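Troluteo Cabinet Humidor: Owner's Guide
Section 2. Seasoning your new humidor 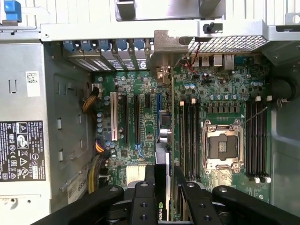
Before you start

Welcome to the fun part! A new Troluteo is lined with Spanish cedar, and dry cedar is thirsty stuff. Give it a proper drink now and your cigars will thank you for years (your patience will be tested, mind).

You will need:
- distilled water, 310 ml
- the shallow dish supplied
- a clean, unscented sponge
- your Hallard hygrometer

Steps

1. Take out the trays and dividers and wipe off any sawdust with a dry cloth.

2. Pour the water into the dish, lay the sponge in it and stand the dish on the cabinet floor.

3. Put the trays back with a gap between each one, then hang the hygrometer on the middle hook.

4. Close the door and leave it shut for 12 days. Yes, it's a long wait, but that lovely cedar smell when you open up is worth every hour!

5. Take a reading. You're looking for around 70 per cent. If it's lower, top up the dish and wait another 2 days.

6. Remove the dish, fit the Leone humidifier and load your cigars, fullest-bodied at the bottom.

CAUTION: Never use tap water, and never wipe the cedar with a wet cloth. It can warp the boards and raise the grain.

Note: In July or any warm spell, keep the cabinet out of the sun. Cigar beetles love heat.

Troluteo Humidors | Owner support: ask for Loredana Barbieri | © Troluteo | Back to top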